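Filed under: Home & Workshop / Finishes
November — by Tatu Kinyua

Clarkell Hardwax Oil, satin, 2 coats

I bought the small can to refinish a work table after the Okine varnish on it began to flake. Prep was the usual: strip, sand, vacuum, wipe with mineral spirits. The Clarkell goes on thin with a white pad and levels well if the excess comes off within 14 minutes. Past that it drags, and the pad leaves lint.

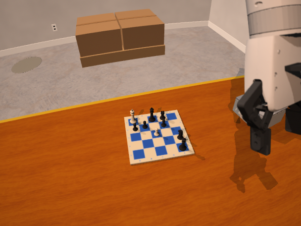

The second coat took far less product than the first. Color shift on pale wood is moderate, toward amber. The label allows light use after six hours — I would wait overnight, as a mug left a faint ring at the six-hour mark. It buffed out.

Odor is mild. The lid is poor and will not reseal once the rim is coated, so decant what is left. Sheen is closer to matte than satin, and slightly uneven over end grain unless that is sanded finer than the face.

Against Estosari, which I used on a bench last year, it dries slower but spot repairs blend better. Against the Okine there is less protection from standing water. Recommended for tables, not for counters near a sink.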